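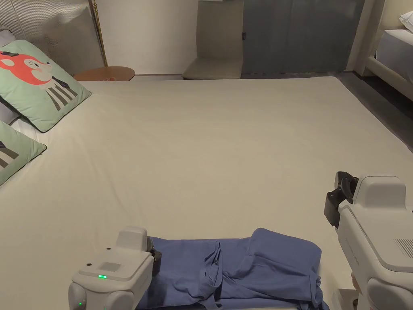 Why do clothes feel stiff after washing in a hard water town? The calcium and magnesium in the water bind with the soap, and part of what forms stays in the cloth.

I've lived in Virkville for four years and it took me most of the first one to work that out. I'm going to put what I know in a thread, as I keep typing the same answer to people who just moved here.

Some background. The water here comes out of wells in limestone. The town's yearly report gives hardness as 400 parts per million. Anything over 180 is usually called very hard. It's safe to drink and I think it tastes fine. It is bad for laundry, kettles, shower heads and the little screens in faucets.

I moved from Jokmont, which gets its water from a reservoir. The water there is soft. I used two tablespoons of detergent for a full load and never thought about it.

First thing I noticed here was the towels. They got scratchy in a few weeks. I blamed the dryer. Then I blamed the towels and bought new ones, which also got scratchy.

Second thing was color. Dark blue and black cotton started to look dusty. Whites went toward gray. Cream and tan hide it better, so if you're buying sheets for a house with hard water, you might keep that in mind.

Third was the smell. Clothes came out of the washer smelling okay and then smelled stale once I'd worn them for an hour. That one is buildup. Body oil and old detergent sit in the fabric together and the wash doesn't move them.

What I did then was add fabric softener. This made it worse. Softener leaves a coating, and on towels it cuts down how much water they pick up. I stopped using it and haven't gone back.

How to find out what you have: look up your town's water report, or buy a pack of test strips at the hardware store. They cost a few dollars. Dip, wait, match the color. If you're on a private well, get the strips, and get a lab test too if you've never had one, for other reasons than laundry.

There's also a bottle test. Fill a clear bottle one third full of tap water, add a few drops of plain liquid soap (the real kind, castile works), shake it. Soft water makes a lot of suds and the water under them stays clear. Mine made almost no suds and went cloudy. Dish detergent won't show you much, it's made to suds up anyway.

Grains per gallon: washer manuals and softener dials use grains, town reports use ppm. Divide ppm by 17.1 to get grains. Ours is a little over 23.

Now detergent. The lines on the cap are mostly set up for average water. In very hard water you need more than you did in a soft water town. I know everyone says people use too much detergent. In Jokmont I could have used less. Here I was using too little and the minerals were eating it.

Liquid or powder? Powder has worked better for me. Most powders have washing soda or something like it in them, and that ties up the minerals so the cleaning part can do its job. Check the box. If the only powder you can find is a homemade soap mix, skip it. Soap and hard water is how you get scum.

You can add a water conditioner to each load. It's a powder sold in the laundry aisle, usually on the bottom shelf. I add it with the detergent, measured by the chart on the box, and I count it as part of the cost of a load.

Vinegar. People will tell you to put it in the rinse cup. It does help with stiffness a little. Washer makers often warn against it as it can be hard on the rubber seals and hoses over time. I used it for one winter and quit. I use citric acid for the kettle, and that's it for acids in this house.

Never mix vinegar or any other acid with bleach. Not in the washer and not in a bucket. It makes chlorine gas.

Water temperature matters more than I expected. Cold is fine for most things in soft water. Here I wash sheets and towels hot and everyday shirts warm. Dark stuff still goes in cold with extra conditioner, and I wash it inside out.

Load size too. I used to stuff the drum. If the clothes can't move, the rinse can't get through them, and what doesn't rinse out stays in. Three quarters full, dry clothes, not pushed down.

Use the extra rinse for towels, bedding and anything that goes next to a baby's skin. It's more hard water, yes, but it carries off the detergent. I tested with and without for a month and kept it for those loads.
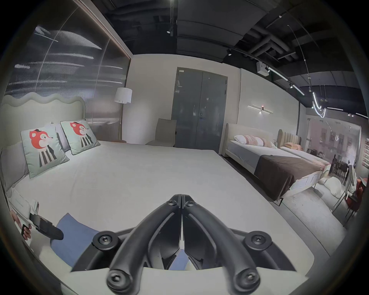 On the mattress.

Bedding gets its own post. Fitted sheets ball up in the dryer and trap everything else inside them, then you pull out a damp lump. I wash sheets alone with nothing else in the load and stop the dryer once partway to shake them loose.

Mattress pads collect more buildup than sheets do, they're thick and they don't get washed as much. Mine goes in hot four times a year with conditioner and no other items. If the tag says cold only, believe the tag.

Fixing things that are already stiff: soak them. I use the bathtub, hot water, conditioner at the soaking strength on the box, a small scoop of powder detergent. Leave it until the water cools, stir when you walk past. The water turns an ugly color. Drain, then run everything through a normal wash with no detergent at all.

Don't soak darks with lights. Don't soak wool, silk or anything with elastic you care about. I ruined a pair of good socks.

The soak brought back most of my old towels. Two were too far gone and those are in the garage now. It did nothing for the black cotton that had already faded. Buildup comes out. Lost dye doesn't come back.

Line drying makes stiffness worse. I still do it from June on, when the yard gets sun. Shake each piece hard before you hang it and again when you take it down. Ten minutes in the dryer on air only at the end does more than any product I've tried.

The washer itself needs looking after. Run it empty and hot once a month with a washer cleaner. Pull the detergent drawer out and scrub behind it. Check the inlet screens where the hoses connect at the back (shut the water off first). Mine were half plugged with grit after the first year and the machine was taking forever to fill.

The big fix is a whole house softener. I put it off for three years over the price. I ended up with a Vimness, the smaller of their two tanks. Installed, with the bypass valve and the drain line, it came to $1363. The first quote I got was over $2000 for nearly the same job, so get more than one.

Valderrama Plumbing did the install. It took a morning. They wanted to know the grains number and how many people live in the house, and they set the dial from that. No complaints. They left the outside faucet on hard water, and I'm glad, the garden doesn't need the salt.

Running it costs me a bag of salt now and then and a bit of water each time it flushes. I keep the salt tank above the halfway mark and break up any crust on top with a broom handle. That is all the upkeep so far.

Since the softener went in I've cut the detergent back to what I used in Jokmont. If you get one, cut yours right away. I didn't, and had suds coming up in the drawer for a week.

If you rent, you probably can't put one in. Then it's powder, conditioner, warm water, smaller loads, no fabric softener. That got me most of the way there for three years.

A few people have asked about the magnets that clamp on the pipe. I borrowed a set and left it on for two months. The strips read the same before and after, and the kettle scaled up the same too. Spend the money on conditioner.

Last one for now. I'm going to test the strips again in January, the town switches wells in winter and the number may move. I'll add it under this post when I have it.

Posted 2020-12-22 | Contact | © Virkville House Notes | Back to top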